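Mevero wrist camera bracket and finger set – eight weeks on

I bought this kit in March to replace the home-made bracket on my little desktop arm, which had sagged so many times that I'd stopped trusting anything the camera told me. It's the Mevero set, ordered through Dogbe, and you get the bracket, two black gripper fingers, a bag of screws, a short cable and a hex key that went straight in the bin. Use a proper one!

Fitting took me most of an evening. The fingers were easy, the bracket less so – the instructions show it for the older Romo wrist and mine is the newer one, so I had to turn the spacer round and guess. Take a photo of your cable run before you undo anything. I didn't, and I spent a good while wondering why the wrist stopped short on one side (the cable was looped the wrong way round the joint, my own fault).

Once it's on, it stays on. I've done 2000 open-and-close cycles by my counter and only had to nip up the finger screws once, at 1170, when the left one started to click. A dab of thread lock on both sides and it's been quiet since. I wipe the faces with a damp cloth whenever I remember, and re-zero the gripper after every finger change, even if I've only had one off for a minute.

The camera angle is the best bit. Both fingertips sit along the bottom of the view with a decent stretch of table beyond them, so lining up on a cup or something thin like a pen is so much easier than it was. Quick moves still smear, mind you, and I've slowed my approach speed to suit.

Grumbles? The screw heads mark easily, and the spare fingers cost nearly as much as the Civier ones, which come with pads. I'd still buy it again. Four stars, and a fifth if they redo that leaflet.

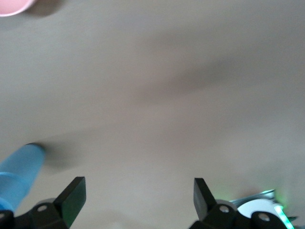

View from the wrist camera, fingers open, on my pale tabletop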